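March 13, 2026
By the Viltlow kitchens project lead

The washing-up trial is still in simulation, and I would ask the funder to read the figures below with that in mind. Mykhailiuk supplied the model sink and worktop. Sidimari supplied the arm control.
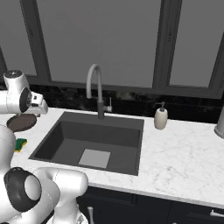 Progress report, page 2

We ran 190 attempts at clearing the counter beside the sink. Of these, 144 met the supplier's definition of success, which allows a plate to be left anywhere in the basin. Our kitchen staff at Emisow would not accept that, and on their stricter reading the number falls to 27.

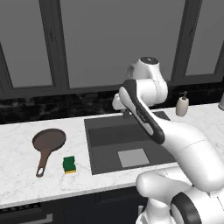
The staffing case remains weak. The plan promised fewer hours at the sink, but it gives no hours for setting the arm up, wiping it down or putting right what it drops. Staff have asked who does that work and on what grade. I have no answer to give them, and I do not think hours should be cut until there is one. 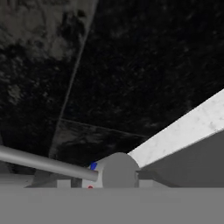 Simulated close view: silver rod, white beam and dark stone-like surface.

We request no further money this quarter. A test in a working kitchen should wait until the stricter count improves.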